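# Two arms on one rail, wrist camera keeps dropping out when they move

**mamow_basement**
posted 3/30/25

Hi all! Long-time reader, first build worth asking about. I've got a pair of Buner arms bolted to one long rail at the near edge of a table, both facing away from me, and I've been putting them together in the evenings since January. The arms themselves are great. Homing works, they go where I tell them, and I even got the left one to mirror the right one for a whole song (my kid was thrilled, I was more thrilled).

The trouble is the camera on the left wrist. With the arms parked it streams perfectly, I can leave it going all through dinner. As soon as I run a routine where the left arm reaches out and the wrist rolls, the picture freezes, then comes back, then freezes again. Last run the log had 801 dropped frames, and that was a short run! Sometimes the device vanishes completely and I have to unplug it and plug it back in before the software sees it again.

Everything goes into one Hopkin hub under the table, which has its own power brick. I'm recording with Dusumov, the plain install, nothing clever. I already swapped the camera over to the other arm and the same camera behaved fine there for a whole evening, so I don't think it's the camera. I also reinstalled everything twice, which fixed nothing and lost me my saved poses. Ugh.

So is this wiring or software? And how do you all deal with cable at the wrist without it looking like a plate of spaghetti? I'm happy to redo the whole lot if somebody tells me what order to do it in.

**hopkinhubhater**

its the hub. always the hub. go straight into the computer

**slowservo**

I wouldn't blame the hub yet. If the camera is solid while the arm sits still and solid on the other arm, the thing that's different is the stretch of cable that gets bent, so start there. I had the same thing on a single arm and spent two weekends in the driver settings before I wiggled the plug with my finger and watched the picture go. Felt pretty silly!

Try it with the motors off. Start the stream, then move the wrist by hand, slowly, through the whole roll, and watch for the freeze. Then hold the arm still and bend only the cable, starting at the camera and going back toward the base a few inches at a time. If the picture dies you've found your spot. If you get through the whole length with a clean picture, switch the motors on and repeat the routine at low speed, and then I'd start to look at power.

A few other things while you're at it:

- Keep the camera cable off the motor cable where you can, or at least don't coil the two together.
- Anchor the cable on the link just behind the wrist, so the pull lands on the tie and the plug gets none of it.
- Leave a loop between that anchor and the camera, big enough for the full roll in both directions. Mine came out bigger than I'd expected.
- Don't zip tie anything tight until you've done a full run with tape. I use that cloth tape for wiring looms, it peels off clean.

Can you put up some photos of the table? Hard to guess from here how much slack you've got.

**mamow_basement**

Thank you!! I did the wiggle test and I can kill the picture by bending the cable right behind the plug, every single time. So it's the cable or the plug, and the hub is off the hook (sorry, hopkinhubhater). Photos are below, please be kind about the cables.
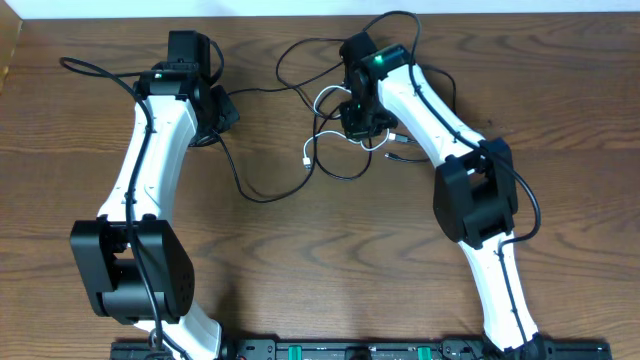
Next one is from down at a gripper, looking past the fingers at the wood:

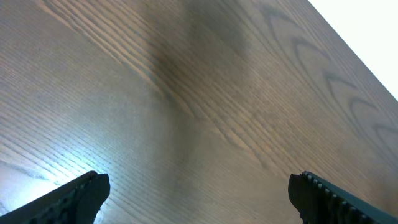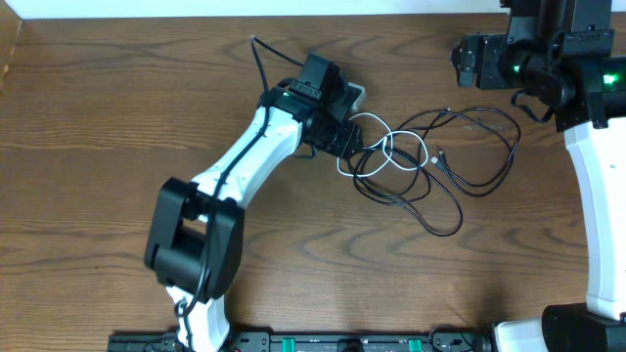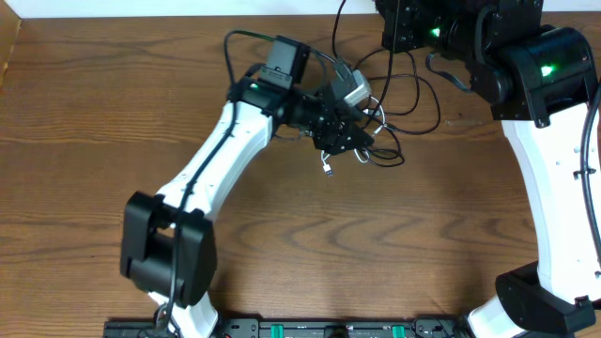
How much slack should I leave in the new camera cable at the wrist?

**slowservo**

Leave enough for the wrist to turn all the way to each end of its roll with the cable still hanging in a soft curve at both ends. Tape the anchor point first, turn the wrist by hand to one limit, then to the other, and lengthen the loop until the plug doesn't get tugged at either one. After that, close the gripper and open it again a few times to check the loop can't get down between the fingers.

For the rest of the run, take it back along the white links beside the motor cable, with a little extra at the elbow, and straight down to the rail. Any leftover length goes under the table. I'd get a thin, flexible cable too. The thick ones fight the wrist, and you'll feel it when you turn the thing by hand.

Then before you record anything real, let it run a boring loop for a good long while. I set mine to 2,000 wrist rolls at half speed and went to mow the lawn. If the log is clean after that, swap the tape for proper ties.

**hopkinhubhater**

ok fine not the hub this time. still wouldnt buy one

**mamow_basement**

Ordered a thin cable with an angled plug and a bag of those stick-on anchors. I got the old one going for now with the plug taped down and it made it through 1,447 rolls before the first freeze, so that's already a big jump. Will update when the new one is on. Does anyone know if Dusumov can back up saved poses to a file? I really don't want to teach all of those again.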